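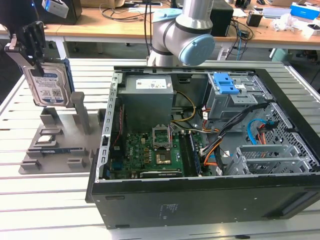
Drive in the gripper over the parts fixture, tower on its side, CPU socket open.

October, entry started 4:15 pm

Student team wants to call the drive pick "solved." I'm not writing that down yet. Bartosz's log shows 341 grasp attempts since we moved to the new fixture, and the tally sheet only has outcomes filled in for 300 of them. Asked where the other 41 went. He thinks they were aborted before contact and got skipped. Maybe so, but then they need their own column, because an abort is still a cycle in which no drive got moved.

Also not convinced by how we count a good grasp. Right now it's "drive left the plate and stayed in the gripper." Fine for a demo. For the class project the drive has to go into the cage, and a grasp that hangs it a few degrees off is useless for that. Tien-fu says the insertion routine can absorb the tilt. I'd like to see the tilt measured first. Nobody has put a square against it.

Fixture: the slots and the pocket for the CPU are staying as they are until the end of the month. Manuela wants to reprint with more clearance on the drive side. My worry is that we then compare new grasps against old numbers and call the difference progress. If she reprints, the count starts again at zero.

Order of work is still argued over. Albertina's plan does CPU, memory, drive. The students do the drive first as it's the biggest target and makes everyone feel better. I don't see what it tells us about the CPU, which I expect to be the real trouble — small part, open socket, pins we can bend only once.

Cables: the bundle from the power supply runs across the board toward the drive area. All the planned approach paths assume it isn't there. Tie it back or plan around it, but pick one and write it down before the next batch.

To do
- Bartosz: recover the 41 from the raw log, mark each one abort / miss / unknown
- Tien-fu: tilt on the next 19 grasps, by hand, with a square
- Me: ask Joaquim if there is a dead board we can sacrifice for socket tests
- Manuela: hold the reprint

Stopped 6:40 pm. Tilt still unmeasured.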